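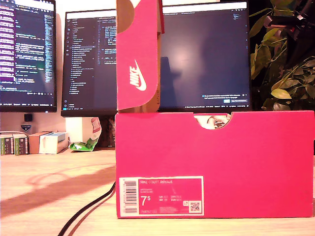 Keep the shoebox or mail in a plain carton?
Posted by Tahsin Ekanayake, 2020-06-09

I'm sending a pair of Nike Court Royale sneakers, size 7.5, to a buyer in Dunville. They go out in their own pink box. The buyer wants that box in good shape with the label readable, because she keeps her shoes stacked in them. Can I put the postage straight on the shoebox, or does it need another carton around it? The shoes weigh 664 grams on my kitchen scale without the box.
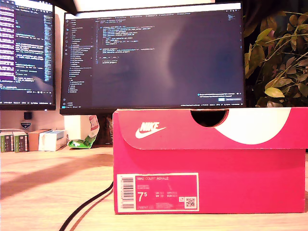
I have brown paper and a roll of Josum tape, but no carton the right size. I would like to get it out before July.

Le Goff
Just tape it shut and send it. I've done it loads of times.

Genivaldo Godoy
Don't tape a shoebox if the buyer wants to keep it. The tape takes the color off with it when it's peeled, and the finger notch is a weak spot that tears.
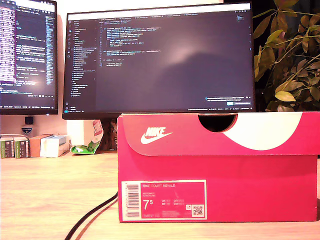 Use an outer carton a little bigger all round. Drurier sells singles, or ask at any shoe store – they throw them out daily. Before you close the box, put tissue back around the shoes so they don't slide. Wrap the whole thing once in your brown paper, then fill the gaps in the carton.
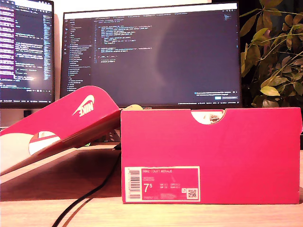
Your postage label goes on the outer carton only. If you stick it on the shoebox you may cover the size and barcode. I've mailed around 800 pairs this way and had 24 complaints, mostly about late delivery.

Tahsin Ekanayake
Thanks, I'll ask at the shoe store tomorrow.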